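Vemelov recalls hand control update after fault in kitchen robots

Dornthorpe, March. Vemelov has withdrawn an update for its two-armed kitchen robot Kereama, after a fault was found in the way the hands close near food. No person was hurt. More than 700 robots received the update, and all owners are asked to go back to the earlier version before they use the arms again.

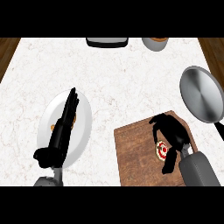
The fault was first noticed on a Saturday at the test kitchen in Birkgate. When both arms work at the same time, the right hand may receive the closing force which was meant for the left. In the tests a plate was broken and one finger joint was damaged. The company then repeated the task 800 times in simulation, with a plate on one side and a cutting board on the other, and the same error came back.

"We should have found this before the update went out, and we are sorry," said Daithí Dolan, head of safety at Vemelov. "Until the correction is ready, please keep your own hands away from the counter when the robot is switched on."

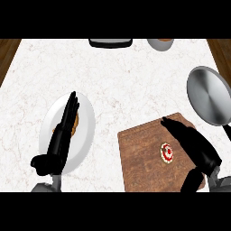
The earlier version limits the speed of both wrists and does not contain the fault. Owners can install it from the settings menu. Robots which are not connected to the internet must be updated by a service partner, and this visit is free of charge.

Corey Lockyer, who leads the software team, said that the corrected update will be released only after an outside laboratory has checked it. A date has not been fixed yet.

Press contact: Vemelov press office, Dornthorpe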